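How to run a teardown demonstration at a workshop open day

Our workshop at Landavura opens its doors every July, and the robot bench draws the biggest crowd. These notes cover how we set up and run the computer disassembly demonstration, from choosing a machine to packing up at night. They assume you already have an arm that works and someone who can drive it. If you are still commissioning the arm, leave the public demonstration until next year.

Choosing the machine

Use a full-size desktop tower or workstation. Small form factor computers look tidy on the bench but leave no room for fingers, and the audience can't see past the gripper. Look for a case with a wide side opening and parts held by clips, tabs or levers. Coloured release tabs are a great help. People standing at the back can follow a coloured part when they would lose a grey one.

Strip out anything that could hurt someone or leak. Remove the coin cell, check the board for swollen capacitors and take the mains lead right away from the bench. Leave the machine unplugged overnight. Nobody should open a power supply housing at any time during the day, and that includes staff.

Have a spare of the same model if you can get one. Retired office machines usually come in batches, so ask for two. We got ours through Medve, a recycler that was happy to take them back afterwards.

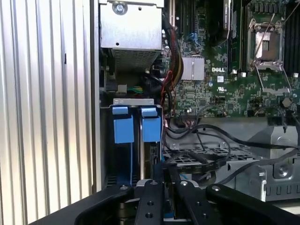

Words: Abla Bitar
Workshop notes: Qusai Akl
Filed under: Open days, Robot bench

A Dell like this one gives you plenty to talk about with the cover off. The drive cage sits below the power supply and holds two bright blue carrier tabs side by side, and the gripper can come at them from the front of the cage with both fingers pointing in. Start there. The processor socket is better left for questions at the end, as the contacts are delicate and the retention lever is thin.

Setting up the bench

1. Put the case on its side on a rubber mat. Clamp the mat to the bench at two corners. A case that slides even slightly will spoil every taught position.

2. Measure from the front edge of the bench to the near edge of the case. Ours is 830 mm from the visitor barrier to the case, and we mark it on the floor with yellow tape. Use whatever distance your risk assessment gives you.

3. Check the opening width of your gripper against the part. Our parallel gripper opens to 115 mm, far more than a drive tab needs, so we limit it in software. A wide-open gripper tends to catch cables on the way down.

4. Route loose cables away from the approach path. You won't be able to clear all of them. Black data cables across the floor of the case are hard to pick out against a black finger, so slow the arm down over that area.

5. Connect the wrist camera to the big screen. Set the exposure with the hall lights on and the roller door in its open-day position. Bare sheet metal throws a lot of glare, and settings that looked fine the night before can wash out once the sun comes through the door.

6. Test the emergency stop at the bench and the second one at the barrier. Write the result on the sheet.

Teaching the positions

Teach four positions for each part: home, above, grasp and clear. Home should be well outside the case so the arm can rest while you talk. Above is directly over the part with the fingers open to the width you'll use. Grasp is where the fingers close. Clear is high enough that nothing on the way out will touch the case wall.

Run the sequence empty first, at a tenth of full speed. Watch the fingers from the side as well as on the screen. The wrist view flattens depth and it is easy to think you have clearance over a bracket when you don't.

Set the grip force low and bring it up in small steps. Plastic tabs whiten at the bend before they break. If you see that, stop and drop the force back two steps.

Save the program under a new name once it runs cleanly five times in a row. Don't edit it on the day. If a position drifts, nudge the case back to its tape marks and try again.

Running a session

We run each session for twenty minutes with a ten-minute gap. The first session is at 10 am. A good order is:

Welcome and barrier rules, two minutes.
What the machine is and where the main parts are, four minutes.
Arm running the taught sequence, five minutes.
Operator driving by hand, four minutes.
Questions, five minutes.

You need two people. One drives and watches the arm. The other talks and watches the crowd. The driver doesn't answer questions while the arm is enabled, however simple they are. Say so at the start and visitors will respect it.

Name the parts as the screen shows them: power supply, memory slots, heatsink, drive cage. Keep it short. Most visitors have never seen inside a computer and want a moment to look. Kids will ask how strong the gripper is. A paper cup makes a good answer, and it's cheap to replace.

If a pick fails, say that it failed, send the arm home and run it again. Two tries is enough. After that, switch to hand driving and carry on with the session. Visitors often find the hand driving more interesting anyway.

Common faults

Fingers close beside the tab: the case has moved. Return it to the tape.

Arm stops partway down: usually a force limit trip from a cable. Send it home, move the cable and reset.

Screen freezes but the arm keeps moving: press the stop. Never run a session without the camera feed, even if the driver can see the bench.

Gripper opens slowly: check the connector at the wrist. Ours works loose after a few hours and now gets a cable tie.

Packing up

Home the arm, disable it and lock the controller. Put all removed parts in a labelled tray with the machine's asset number, which for our main tower is 2223. Reassemble it the following Tuesday when the bench is quiet, and note any broken tabs so the recycler knows.

Wipe the barrier rail, take up the floor tape and return the radio microphones to the front office. The chargers live in the second drawer.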